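Arkell Shelf Load Tables
Data card, release 2

Maintainer: Dalia El-Sayed
Last revised: 11 May 2021
Files: boards.csv, spans.csv, readings.csv, units.txt

Summary

Arkell is a set of deflection measurements for solid softwood shelf boards under static load. Each record gives the mid-span sag of one board at one load after a fixed dwell time. The tables are meant for people who design or check household and light storage shelving and want measured values to compare with the usual beam formula. The set covers 31 boards and was collected at the Wallau workshop.

Release 2 replaces release 1 in full. Do not merge the two. Release 1 stored sag relative to the first loaded reading, and release 2 stores it relative to the unloaded board.

File contents

boards.csv has one row per board. Columns are board_id, species, width_mm, thickness_mm, length_mm, mass_g, moisture_pct and knot_class. Width and thickness are the mean of readings at both ends and the middle. Moisture was read with a pin meter at the same positions. The knot class runs from 0 (clear) to 3 (a knot wider than a quarter of the board).

spans.csv maps each board to the clear spans it was tested at. A board can appear more than once. Clear span is the distance between the inner faces of the supports, not the board length.

readings.csv has one row per reading. Columns are reading_id, board_id, span_id, load_n, load_type, dwell_min, sag_mm and flag. The load type is either "center" or "spread".

units.txt repeats the units given above, one per line, for scripts that check them.

Support conditions

All boards were tested resting on two rails without screws or glue. Fixed ends are not covered. The rails have a flat top face, and board ends were set flush with the outer edge of the rail. Results apply to open post-and-rail shelving where the board sits on cross rails at each side and gets no help from a back panel.

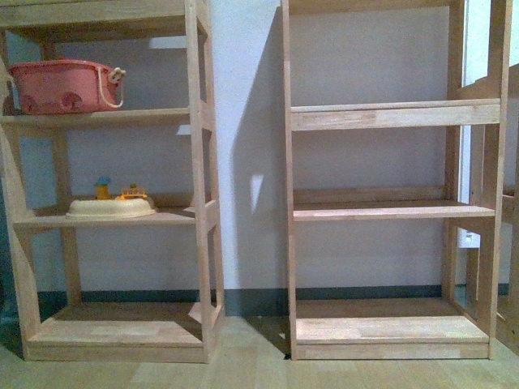 Loading procedure

1. Place the board on the rails with the growth rings curving downward at the ends.
2. Zero the dial gauge at mid-span.
3. Apply the load. Center loads go through a steel bar across the full board width. Spread loads use sandbags laid end to end.
4. Wait for the dwell time, then record the sag to the nearest 0.1 mm.
5. Remove the load and wait until the gauge stops moving. If it does not return to within 0.2 mm of zero, set flag to R.
6. Repeat at the next load.

Loads were increased in equal steps up to 200 N. Boards in the 225 mm width group were also turned over and run a second time. Those readings carry flag T and should be left out of any per-board average unless both faces are wanted.

Processing

Raw gauge sheets were typed in twice and compared with the Grimix diff script. Mismatches were settled from the paper sheet. No smoothing was applied. Readings with a missing dwell time were dropped before release and their reading_id values were not reused, so gaps in the sequence are expected.

The Strobel column found in some early copies (a stiffness estimate named e_strobel) has been removed. It was derived from mass alone and did not agree with the bending results. Anyone who needs a stiffness value should compute it from sag_mm, load_n and the section dimensions in boards.csv.

Known limitations

Dwell times are short. The tables say nothing useful about creep over months or years, and long-term sag under books or stored goods will be larger than the values listed.

Moisture was measured once per board, before the first reading. The workshop is heated but not humidity controlled. Boards tested in December were drier than the rest, and the effect has not been separated from species or thickness.

Knot class was assigned by one person and has not been checked by a second.

No board was loaded to failure. The set cannot be used to set a safe working load.

Changes since release 1

Sag reference changed to the unloaded board.
Column "len" renamed length_mm.
Flag T added.
Decimal commas replaced with decimal points in all files.

Reporting errors

Send the reading_id and the value you believe is correct to the maintainer. Corrections are held until the next numbered release, and files within a release are not edited.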